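Two Hands, Two Rolls of Tape

At the Standorcombe laboratory the lights in the test room go on before seven in the morning, and the robots are already calibrated when Omolara Anozie arrives with her tea. She leads a small group that studies one narrow question: how does a robot with two arms decide which arm should do the work?

For a person this is hardly a question. We reach with the nearer hand, and if the object is on the wrong side we pass it across. Most robot systems have had this choice written for them by an engineer. The table is divided by a line, and everything to the left belongs to the left arm. The method works until something lies on the line, or until a rack or a box stands in the way.

Anozie's group removed the line. Their method, which they call Gutcombe after the village where two of the authors live, learns the choice from demonstrations. A person guides both arms through a task, such as putting one roll of tape in a rack and another in a tray, and the system records the movements together with the views from several cameras. Tape was chosen early in the project. It is cheap, it rolls away when it is held badly, and it can be gripped in many ways.

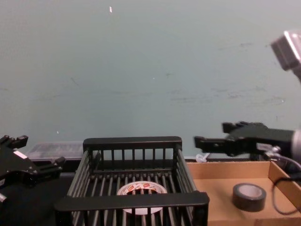
What the numbers say

The group collected 1489 demonstrations over one winter. From these the system learned a kind of score for each arm, and the score is calculated again many times during a movement. If the left arm begins to reach and the path becomes difficult, the right arm can take over before anything is touched.

In the final trials the robot made 286 attempts with arrangements it had not met in training. Compared with the older rule of the dividing line, it had far fewer cases where both arms moved to the same object and had to stop. The improvement was biggest with objects near the middle of the table, where the old rule was weakest.

Not every result was good. With clear plastic the system was often unsure, and it changed its mind between the arms up to 20 times in one attempt. The students gave this behaviour the name "Ogundipe's waltz", after the colleague who first recorded it.

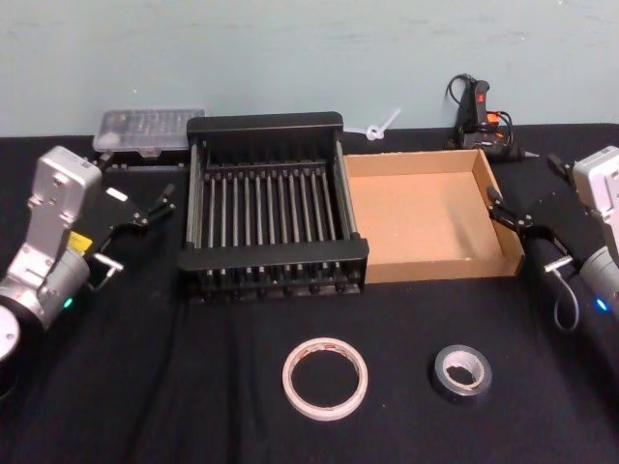

Anozie does not hide her opinion about this weakness. "A robot that hesitates is safe, but it is not useful," she told me. "We want it to be a little more stubborn." The group has now added a small cost for every change of arm. The first tests with this cost look promising, although she asked me not to print any figures until they have been repeated.

The repetition will be done at Clokdale, where a second team has arms of the same type but a different table and different lighting. They will receive the trained model and 3 pages of instructions, with no help by telephone. If the choice of arm is still sensible there, the authors will publish the demonstrations as well, so that others can train their own version.

I stayed until the afternoon and watched the preparation for another series. Anozie moved one roll of tape a few centimetres, looked at the screen, and moved it back. The results from Clokdale are expected in December.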